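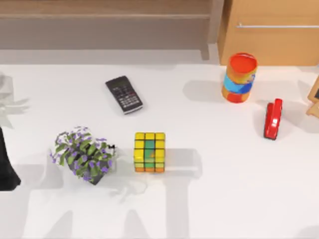
Gadisa Worku objected, in his comments on the draft, that a simulation kit should be judged by how well its scores carry over to real hardware, and that looks should count for little. We adopted that view in our review of Husska, the tabletop kit sold by Retberg.

**Figure 1.** Rendered Husska tabletop with a calculator, a striped container, a stapler, a cube and a potted plant.

### 4.2 Test Procedure

The kit was tested under the license terms of July 2020. Each policy was run on 326 rendered layouts like the one in Figure 1, and 142 of these were then rebuilt on a real table. Lighting was left at the vendor's default setting - shadows included - and object poses were drawn from the supplied list. Runs that ended in a software fault were repeated once.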